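## Workshop tips: living with the Bonwood curbside delivery robot

We signed up for the Bonwood evening service in July, mostly for hardware orders and the odd bag of potting mix. These are notes for anyone on a street like ours who is thinking about it. The plan we have costs $35 a month and covers 16 drops. Extra drops are charged one at a time.

### Before the first drop

- Walk the route from the corner to your door and look for anything higher than a doorstep. The robot climbs a dropped curb well. It will not climb a full one.
- Pick your handover point in the app while standing on it. If you set it from the couch, the pin lands on the neighbor's side.
- Trim shrubs back from the edge of the sidewalk. Ours had grown over by a hand's width and the robot stopped short of them twice.
- Put your house number where a person can read it at night. If the robot gets stuck, a human operator takes over and looks for the number.

### Packing and unloading

The bin takes a 3-gallon paint can upright with room beside it for brushes and tape. Long items don't fit. Dowels and trim have to go by van, and Bonwood tells you this only at checkout.

Line the bin with an old towel if you are sending something back. Loose screws find their way under the liner and rattle all the way to the depot. Tape the box shut, then tape the lid of whatever is inside the box.

Liquids should be bagged. Jayanthi Menon on the next block had a bottle of wood stain leak and was charged a cleaning fee, which she paid after some back and forth.

You get 210 seconds to unload once the lid opens. That's plenty for one bag. For two heavy ones, bring a second person or a hand truck.

### Evening runs

We mostly book the 9:30 p.m. slot. The sidewalk is clear by then and the robot spends less time waiting for people to pass. It keeps to the road edge where the sidewalk is too narrow, so parked vehicles matter more than you might expect. A van with its wheels well out from the edge will push the robot toward the middle, and it slows to a crawl to get by.

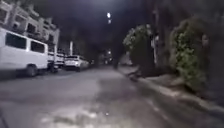
Ask for the slower speed setting if your pavement is patched or tends to hold water. It's under "Route notes," three screens down. Ours went from late and cautious to just late, but the paint arrived without dents.

Leave the porch light on. The robot doesn't need it, but you will when you are keying in the code.

### What we'd change

The app logs you out every Wednesday for an update. The lid latch is stiff, and anyone with sore hands will want help with it. Returns have to be booked before noon, a nuisance if you find out at 4 p.m. that you bought the wrong hinges.

We also tried Clusetby for a month. Their bin is larger and the lid is easier, but they stop at 8 p.m. and won't take paint. For groceries I would pick Clusetby. For workshop supplies we have stayed with Bonwood, and we've renewed through the winter.

Anneli Toivonen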